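Graltach Evaluation Group
Minutes of review meeting: Reko hand-held gripper kit
Held 28/05/2023

Present: Parveen Butt (chair), representatives of procurement, the manipulation team and data handling. Buder, the distributor, joined by phone for items 3 and 4.
Apologies: Sinaga site office.

1. Minutes of the previous meeting

Accepted with one correction. The loan period for the kit started in January, and the earlier text gave the date of the order instead. Butt to amend the filed copy.

2. Status of the evaluation

The manipulation team reported that the kit has been used for household pickup tasks in furnished rooms, as set out in the test plan. A total of 82 demonstrations have been logged. Of these, 19 were rejected at the first check, mostly for lost tracking at the start of the recording. The team considers the rejection rate too high for purchase in quantity but expects it to fall once the start-up procedure is fixed (see item 4).

Items used so far are drink cartons, wrapped packages, boxed goods and soft toys. Floor-level work was added at the request of the Sinaga office, which has more interest in tidying tasks than in tabletop work. Operators found floor work slower. The wrist has to be held low, and the handle comes close to the ground when the object is flat.

The meeting looked at the approach to a flat carton on a soft surface.
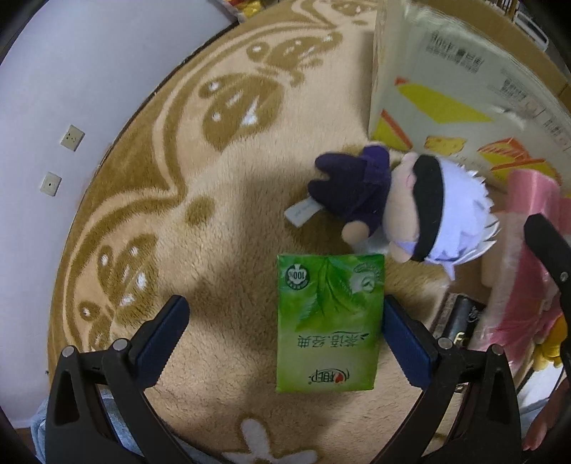 Figure 1. Reko kit, floor task: fingers either side of a drink carton lying on a rug.

Discussion followed on pad placement. A carton lying flat offers little height for the pads to bear on, and a plush rug makes it hard to judge fingertip clearance. The team's current practice is to lower the open fingers until the tips touch the pile, then close. Procurement asked whether this would wear the pads. No wear has been recorded to date, but pads have not been inspected on a schedule. Agreed that they will be from now on.

It was noted that printed cartons and patterned floor coverings are useful for the tracking software, which needs visible detail. Plain light floors gave the worst results. Data handling asked that the floor covering be entered in the log for each demonstration – at present it is entered only for some.

3. Kit contents and price

Buder confirmed that the quotation covers the handle, finger assembly, camera mount, one set of spare pads and a calibration board. The camera is not included. Spare pads are sold in sets of 2 and fingers are sold singly. Delivery is about six weeks from order.

Procurement asked for a price without the calibration board, as the group already has one of suitable size. Buder will requote. Butt asked for the finger screw sizes in writing, as the manual lists them only by part number. Buder agreed.

4. Faults and open questions

4.1 Start-up. The tracking needs a short still period before the first movement. The manual does not say how long. Buder to obtain a figure from the manufacturer.

4.2 Finger screws. One operator reported a loose screw after a long session. It was retightened and has held. The team asked whether thread locker is permitted near the pads. Buder did not know and will ask.

4.3 Shadows. Data handling raised the shadow of the gripper falling across the work area under room lighting. No effect on tracking has been shown. Item to stay open until the rejected recordings have been sorted by lighting condition.

5. Decision

The group did not approve purchase at this meeting. The loan is to be extended on the same terms, subject to written agreement from Buder. A purchase of 6 kits will be considered once the actions below are closed.

6. Actions

Butt: correct previous minutes; request loan extension.
Manipulation team: inspect pads weekly; record floor covering for every demonstration.
Data handling: sort rejected recordings by cause and lighting.
Procurement: compare the revised quotation with the original.
Buder: requote without board; supply screw sizes, still period and advice on thread locker.

7. Next meeting

To be called by the chair on receipt of the revised quotation.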